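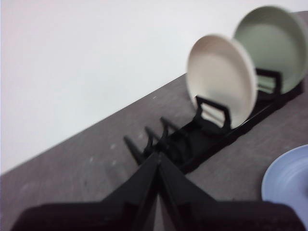 The first time I went to wax the skis of our club, I thought it was a job of one hour. It was a Sunday, the training group had 4 pairs waiting, and Orlando Tamayo gave me the key to the wax room in Lirnville and went home to eat. I had only one bench with clamps, so the other pairs had to stand somewhere, and for this I have a strong opinion now. Skis should stand like plates in a dish rack, on edge, each with its own divider, so that one base never rubs against another. In the wax room they were lying in a heap with the poles on top.

I learned to ski as an adult, two winters after I moved here, and I learned waxing even later. For a long time I gave my skis to the shop in Zastine and collected them on the way home from work. The shop does it well, but it is closed when I need it most, the evening before a race.

What I do now is simple. First I brush the base from tip to tail to take out the old dirt. Then I drip the glide wax and pass the iron slowly, always moving, always in the same direction. If the wax smokes, the iron is too hot and I turn it down. I made this mistake on a pair that belongs to Rocío Paucar. She was very polite about it, but the base has a dull place near the binding and she still shows it to people.

After the iron comes the waiting. I leave the skis until they are at room temperature, and in our wax room this takes long enough to drink two cups of tea. When I scraped too early, the wax came off in soft pieces and I had to begin again. The scraper must be sharp. Walter Ccori sharpens his before every pair, I do mine when I remember.

The kick zone is another matter and I am still not good at it. For cold, dry snow I put several thin layers and cork each one. When the temperature is near zero I ask Yaneth Bermúdez what she is using, and then I use the same. Last month we both had it wrong and we walked up the long hill behind the start like ducks, with 2 kilometres still to go. Dulce Becerra passed us on skin skis and said good morning.

I have started to build a stand for the wax room from some old shelf boards. The slots are cut, but I made them too narrow for the classic skis of Walter, so next week I must borrow the saw again.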